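Bernon Assembly Table System - product data page
Tastuteo bench line, harness and board work
Last revised: 12 June 2018

Overview

The Bernon is a two-section white assembly table for wiring harness preparation, board-level connection and light electromechanical fitting. It is sold with a board fixture, a grounding kit and a lead tray. The worktop height is set at installation. A Bernon station can run alone or joined to others in a line.

The top is finished on both faces and sealed at all edges. It resists flux residue, isopropyl alcohol and common contact cleaners. It is not rated as a cutting surface, and soldering irons must be kept in a stand. Scratches deeper than the finish layer cannot be polished out - the section has to be replaced.

Cable entry and grounding

Cables reach the station through a round metal gland on a flat flange. The gland body accepts mixed bundles, provided each conductor keeps its own sheath up to the opening. Fit the gland before any cable is pulled. Once the bundle is in place, the nut cannot be turned without twisting the conductors.

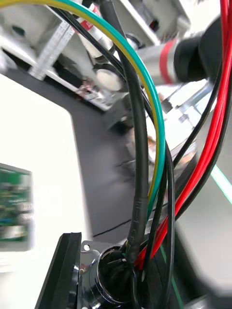
Ground continuity must be checked each time the gland is opened. The reading is taken between the flange and the supply ground, with the station isolated. In a dense bundle the ground conductor is easy to trace by its color: the green-and-yellow striped cable takes a wide arc around the black ones and comes down beside them to the gland, while the two red cables run in parallel and bend inward at the opening. Leave similar slack in any replacement. A ground conductor should be the last one to come under load if the bundle is pulled. Do not tie it tightly to the power conductors.

The flange is fixed through its mounting holes with machine screws (not supplied). Use a flat washer under each head. Paint or coating under the flange must be removed down to bare metal.

Worktop and board fixture

The two sections meet at a straight seam and are drawn together from below by cam fasteners. Check the seam with a straightedge after the first week of use and tighten if one section sits proud. Outer corners are rounded.

The Didenko fixture carries a single board in a rectangular frame. It is placed on the worktop without tools and can be turned to any side of the table. Order the insert to suit the board outline. 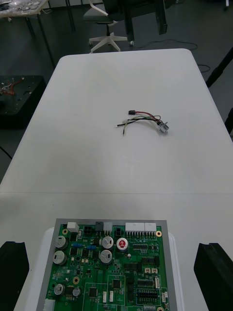
Layout of the station is left to the user, but the fixture should sit nearest the operator, with the harness area behind it. Small harnesses need more clear surface than their length suggests. A loose bundle in red, black, green, yellow and white curls back on itself when laid down, and stripped ends splay out to the side, so keep them clear of the board. Plain white was selected for the top because thin leads and bare tips are easy to find on it. A board with its connectors in a row along one edge should be loaded with that edge facing the harness, which keeps the leads short and avoids routing them over tall capacitors.

Inserts for boards with parts on both faces are available to order. Allow extra time for orders placed in December.

Larger assemblies

Motors, drives and similar units with attached leads can be wired at the same station. Support the unit by its housing and never by its leads. Ring terminals should hang free until the mating studs are ready, and plug connectors are to be mated last. Where a unit has a heavy supply cable, route it over the top of the housing and away from the lighter wires.

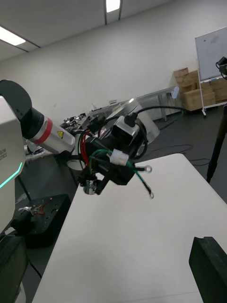 Wired unit above the worktop, with ring terminals and white connector hanging free.

Specifications

Model: Bernon 2
Table sections: 2
Section joint: straight seam, cam fasteners below
Top color: white
Rated load, evenly distributed: 300 lb
Shipping weight, complete: 154 lb
Fixture: Didenko, single board
Power at station: by user, through gland

Ordering

List price, complete station: $1,794
The Didenko fixture and the Arnby lead tray can be ordered separately. The Arnby fits under either section and is supplied with its own rails. Gland seals are sold as a service item and should be replaced whenever the bundle is changed. State the outside diameter of each cable when ordering seals.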